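Clearing the Table: A Talk in Five Parts and One Condiment
Speaker notes, Győző Bakos
Sunday, September 29, 2024, Panagiotou Hall, back room

Running order and reminders to self

Slow down. Last time you finished a half-hour talk in 12 minutes and then had to take questions about parking.

Water on the left. Clicker in the right hand. Do not point the clicker at Nabila.

Opening

Good afternoon. Thank you for coming out on a Sunday to hear a man talk about putting the ketchup away. I was told there would be competition from the pottery sale across the hall, and I see that some of you have already been, so please keep the bags from clinking.

My subject is the end of the meal. There are shelves of books about cooking and a fair number about setting a table. I have been looking for a good one on clearing it since April and have found a pamphlet. The pamphlet is mostly about silver.

(Pause. If they laugh, wait. If they don't, go straight on to Part 1.)

Part 1. The long sit

Every household has a gap between the last bite and the first person standing up. In my parents' house it was short, my mother having been known to take a plate while the fork was still in motion. In mine it can run to 31 minutes. I timed it once, on a weeknight, and was accused of ruining the evening.

Say something kind about the long sit. People talk better over a dirty table than a clean one. Crumbs give the hands a job. My brother-in-law has told me everything important he ever told me while rolling bread into small gray balls.

But the sauce dries. Mention the sauce drying and move on.

Part 2. Who gets up

Ask for a show of hands: who clears at home? Then ask: who would say they clear at home if their family were in the room? Compare.

Nabila Erraji and I have argued about this for years. Her view is that whoever cooked should stay in the chair. Mine is that whoever cooked already knows where things go and should at least be allowed to shout directions. She'll give her side after the break, and she'll be wrong with excellent slides.

Part 3. Order of removal

This is the part people write down, so go slowly.

Glasses last. People are still drinking, and they get sad when you take the glass. Serving dishes first, they're the heaviest and you're the freshest. Then plates, scraped at the counter. Scraping at the table is how my uncle did it, into the top plate, in front of guests, with commentary.

Cutlery rides on the top plate. Carry 2 plates at a time if you have ordinary hands. I have seen a waiter at the Gullanex carry many more, and I have seen what I did when I went home and tried it.

Napkins anywhere. Nobody has ever solved napkins.

Part 4. The things that stay

Now the heart of the talk. (Do not say "the heart of the talk." You said it in Wosard and a woman wrote it down and underlined it.)

After the plates are gone, some objects remain, and everyone walks past them. Salt. The pepper mill. The jar of something a guest brought. These have no natural owner. A plate belongs to whoever ate off it, but a squeeze bottle belongs to the table as a whole, so it sits there like the last guest at a party, waiting for someone to mention the time.

The red plastic bottle is the worst of them. It's light, it's cheerful, and it looks as if it might be wanted again at any moment. In our house it has survived until breakfast, when it was used, on eggs, which only encouraged it.

Next slide. Let them look at the label, then the green plate with the little white dots behind it. Say nothing for a few seconds. 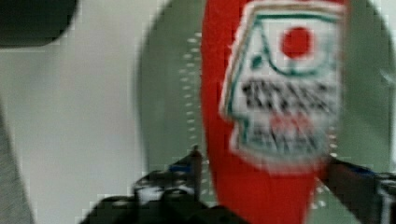 Part 5. Caps, upside down, and the refrigerator door

Short part. You always run over here because people have feelings.

Storage position: cap down or cap up? Cap down, it's ready when you are, and so is whatever has collected in the cap. Cap up, you get the watery bit first and then a noise. I store mine cap down and wipe the cap. My wife stores it cap up and shakes. We take turns opening the refrigerator and correcting each other.

Wipe before it goes back, every time. A dried ring around the nozzle will hold a cap on with a force I can only describe as personal.

If someone asks whether it needs to be in the refrigerator at all, say "read the bottle" and take the next question. Do not get drawn in. The Skendon evening went 10 minutes over on this alone, and the janitor turned off half the lights.

Before the break

Thank Panagiotou for the room and the chairs. Remind people that tea is at the back, that cups come back to the tray, and that I will be watching the tray.

Then hand over to Nabila. Take your own glass with you.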